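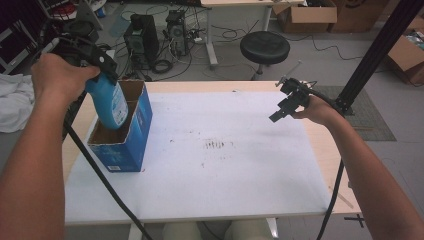
Packing a bottle into a box is about as plain as a chore gets. I packed orders for a small soap company for 18 months before I started writing about machines, and I never once thought of it as a skill. You pick the bottle up, you tip it upright, you lower it in. A new hire gets it in a minute.

So can a machine do it yet? My answer is sometimes, and I think the "sometimes" matters more than the people selling these things let on.

In July I spent an afternoon at Plemum watching an arm load bottles into cartons. It got 87 in out of 102. The misses were dull ones. A flap had drifted inward and the bottle came down on top of it. A bottle with a rounded bottom leaned over and the next one had nowhere to go. Anyone on a packing line fixes that with a thumb and keeps talking.

What has changed is how the machines learn. A person holds the grippers and does the job by hand, over and over, and the machine is trained on those motions. I like this approach. It starts from how the work is done by people who can do it. But it is slow, and each new box or bottle shape seems to need more of it.

Tahmineh Tehrani, who ran the trial, thinks a steady packing job is close. I think she is right about one bottle, one box and a fixed table. A kitchen is a different matter. Mine has a drawer that sticks and a cabinet full of lids that fit nothing, and I would not pay for a machine that needs me standing beside it. For now I will keep putting away my own groceries.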